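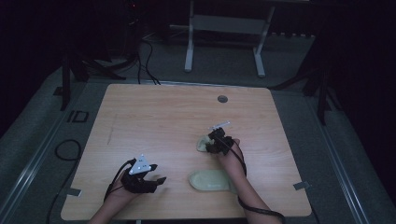
Que una crema sin conservante es un yogur con mejor etiqueta, sostenía Nimal Majumder, y que el yogur por lo menos lleva puesta la fecha. La frase ha circulado bastante por los talleres de formulación, casi siempre en boca de quien acaba de tirar un lote. Vale como entrada al asunto, aunque es injusta con el yogur, cuyos microorganismos están invitados y hacen allí un trabajo conocido. Los de la crema han entrado por su cuenta.

Capítulo 3
La conservación de las emulsiones

3.1 Agua, o el origen de los problemas

En el capítulo anterior dejamos la emulsión terminada, blanca, lisa y con un aspecto de inocencia que conviene no tomarse en serio. Una crema corporal corriente contiene más agua que cualquier otra cosa. Lleva además azúcares, extractos vegetales, proteínas hidrolizadas y otros manjares que el departamento comercial llama activos y que una bacteria llamaría cena. Se guarda a temperatura de cuarto de baño, se abre con las manos mojadas y se le pide que dure un verano entero.

Los productos sin agua juegan en otra categoría. Un bálsamo de ceras y aceites puede enranciarse, y lo hará, pero eso es oxidación y se estudia en otro capítulo. Los mohos y las bacterias necesitan agua disponible para crecer, y la palabra importante es disponible. La miel tiene agua y apenas se estropea, porque el azúcar la retiene con la firmeza de un casero con la fianza. Esa disponibilidad se mide con la actividad de agua, una magnitud que va de cero a uno y que el estudiante suele confundir con el porcentaje de agua de la fórmula al menos una vez, por lo general en el examen.

Hay una excepción que figura en todos los cursos y se olvida en todas las duchas. El exfoliante anhidro, seguro en el tarro cerrado, deja de ser anhidro en cuanto alguien mete dentro una mano chorreando. El formulador prudente cuenta con esa mano. El imprudente escribe en la etiqueta «evítese el contacto con el agua» y confía en que en la ducha se lea.

3.2 Quién viene a cenar

Los contaminantes habituales se reparten en bacterias grampositivas, bacterias gramnegativas, levaduras y mohos. Los mohos tienen la cortesía de dejarse ver: una pelusa verde en la tapa convence a cualquiera. Las gramnegativas son más discretas y bastante peores. Pseudomonas aeruginosa, en particular, se conforma con muy poco, prospera en conducciones de agua mal mantenidas y puede estar presente en una crema que huele a gardenia y extiende de maravilla.

De ahí que el olor y el color sirvan de poco como prueba. Un producto alterado puede oler raro, separarse, hincharse o cambiar de pH, y también puede no hacer nada de eso. Para los cosméticos que no se destinan a menores de tres años, al contorno de ojos ni a las mucosas, el criterio usual admite hasta 1000 unidades formadoras de colonia por gramo de microorganismos aerobios mesófilos, con ausencia de los patógenos señalados. Al alumno esa cifra suele parecerle un escándalo. Cosmético limpio y cosmético estéril son cosas distintas, y la piel a la que va destinado tampoco es un quirófano.

3.3 El conservante y su mala prensa

Pocas familias de ingredientes han sufrido tanto en los folletos. Se ha llegado al punto de vender cremas por lo que no contienen, lo que permite cobrar la ausencia al precio de la presencia. El formulador no tiene por qué entrar en la discusión, pero debe saber qué ocurre cuando retira un conservante y pone en su lugar una hoja de romero dibujada en la caja.

Un buen sistema conservante cubre bacterias y hongos, se disuelve en la fase acuosa, funciona al pH del producto terminado y se mantiene dentro de los límites legales. Ninguna molécula conocida hace todo eso sin protestar. Los ácidos orgánicos, como el benzoico y el sórbico, actúan sobre todo en su forma no disociada: a pH bajo trabajan, y a pH neutro cobran sin aparecer por la oficina. El fenoxietanol tolera un intervalo de pH amplio, pero flojea con los hongos. Los alcoholes aromáticos ayudan, siempre que la fragancia no les dispute el sitio.

El reparto entre fases complica más el cuadro. Un conservante afín a las grasas se marcha a las gotas de aceite, donde está muy cómodo y no protege nada, puesto que los microorganismos viven en el agua. La dosis calculada sobre el total de la fórmula es correcta en el papel, y la parte que queda en la fase acuosa puede ser ridícula. Ciertos emulsionantes no iónicos empeoran las cosas al capturarlo en sus micelas. Y el envase, que parecía mirar desde la barrera, puede absorber su propia ración.

3.4 Un caso: la leche corporal Pesik

El cuaderno que se reproduce a continuación es del laboratorio de Bronen, una casa pequeña que decidió suavizar su leche corporal Pesik subiéndole el pH. La modificación la pidió el distribuidor, Rüegg, al que la versión anterior le parecía «demasiado ácida de carácter». El conservante era una mezcla de benzoato sódico y sorbato potásico. El lector que haya atendido al apartado 3.3 puede empezar a sufrir desde este momento. 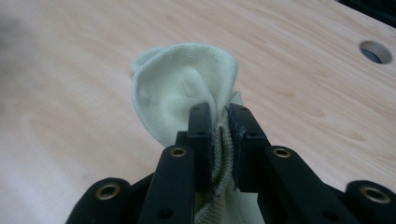

Gedanham, domingo 3 de enero

Reviso las muestras de retención de la Pesik nueva. Aspecto bueno, olor bueno, viscosidad dentro de lo previsto. El pH está donde lo quería Rüegg, es decir, muy por encima de donde lo quería el benzoato. He preguntado si se repitió el ensayo de eficacia después del cambio. Me contestan que se hizo con la fórmula antigua y que salió estupendamente. No lo dudo.

Se aparta una muestra de 30 gramos y se inicia el ensayo completo, con inóculo de bacterias, levadura y moho por separado. Hasta que haya resultado no sale nada de aquí. El distribuidor propone compensar con unas gotas de aceite de árbol del té. Le he contestado que lo estudiaré – se me ocurren varias formas de estudiarlo despacio.

Ch. Yeh

La nota de Chia-hao Yeh contiene casi todo lo que este capítulo pretende enseñar, y en menos espacio. El resultado llegó más tarde: las bacterias bajaron con desgana, el moho ni se dio por enterado. La solución fue devolver el pH a su valor original y dar la suavidad por otro lado, cambiando los emolientes. La leche se puso a la venta en julio, y en Rüegg quedaron convencidos de que la idea de los emolientes había sido suya.

Obsérvese que el ensayo antiguo era válido. Se hizo bien y el informe decía la verdad sobre una fórmula que ya no existía. Un cambio de pH, de emulsionante, de perfume o de envase obliga a preguntarse de nuevo si el sistema conserva, y la pregunta se contesta en la estufa de incubación.

3.5 Lo que veremos

El resto del capítulo sigue el orden en que los problemas suelen presentarse en el laboratorio, que no coincide con el orden en que a uno le gustaría estudiarlos. El apartado 3.6 trata la actividad de agua y su medida. En el 3.7 se calcula la fracción no disociada de un ácido débil, operación que exige una calculadora y unos 15 minutos de buena voluntad. El 3.8 se ocupa del reparto entre fases, el 3.9 del ensayo de eficacia y el 3.10 de los envases, con especial atención al tarro de boca ancha, tan fotogénico.

Antes de seguir conviene repasar la definición de pKa. Quien crea que la recuerda puede escribirla en un papel y compararla después con la del apéndice.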